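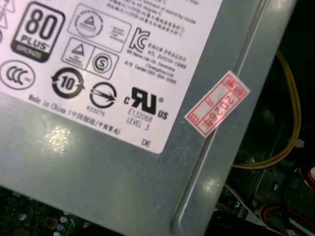 # Labels from the parts shelf

Welcome to the very small gallery! I've been sorting the computer parts shelf at Clallow and I keep getting distracted by the stickers. Power supplies are the worst for this (or the best, depending on how much you had planned to get done before lunch). I pick one up to put it in a bin, start reading the tiny print, and then my coffee's cold.

So I'm starting a page for them. Captions are by me, and corrections are very welcome, especially from anyone who reads Chinese or Korean better than I do, meaning at all.

**Shelf tag 1629, gray power supply, 80 PLUS Bronze**

The Bronze badge is the one most people know. It's an efficiency rating, and Bronze sits toward the lower end of the family, but it's perfectly respectable for an everyday desktop. My own computer at home has run on a Bronze unit for years and I've never given it a thought.

I'm fonder of the other marks, though! There's a big bold KC, the Korean one, with Lite-On Electronics and Guangzhou in the small print beside it. Then the round CCC for China, and the little circle of arrows with a 10 in it. I used to think that one was about recycling. Usman Mengal set me straight: it's the environmental use period, in years, and it has to do with hazardous substances staying put inside the thing during normal use. It isn't a use-by date, so please don't throw yours out on its tenth birthday.

My favorite bit is off the label altogether, the little red and white sticker on the bare metal with 2026年 on it. 年 is "year," which is now one of the very few characters I can recognize. I'm guessing it's a warranty or tamper sticker, and I'd love to know for sure, so write in if you've met one like it.

And "Made in China" comes in both simplified and traditional characters, right after the English. I read that line a dozen times before I noticed the two versions weren't the same. Myfanwy Lougher says she spotted it immediately, and I believe her, but she does wear better glasses than mine.

If you've got a good label at home, send it over. Please leave the cover on your power supply while you're at it, as they can hold a charge even after they're unplugged. The outside is where all the reading is anyway.

Page started 21/10/2025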